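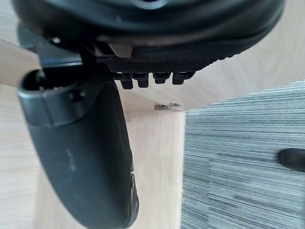
We use cookies to remember your settings. Accept / Manage

Teach it the way you'd teach a cousin

I love showing a robot a job by hand. You take hold of it, or sit at the controls, and do the thing slowly, and your own small habits go straight in: the pause before you touch, the bit of a nudge. I did 284 runs at Moltitz in December and came home buzzing!

People say writing the steps out is tidier. Perhaps, but try writing down how hard to lean on a smooth blue surface when the finger is already up against it. I couldn't. My hands could – and they did it in 20 seconds. 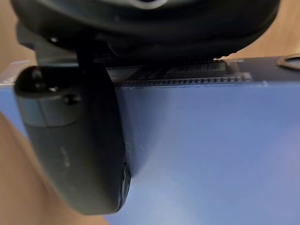
Nathalie Fehr wrote back that hands are also how bad habits get in, and that she would take 2 careful teachers over 3,000 hurried runs. Fair point, and I'd sign up to be one of the two. Let the teachers be fussy, and let them be people who know the job already.

Related
Remote control for beginners
A morning at Tesstead
Grewal and the patient arm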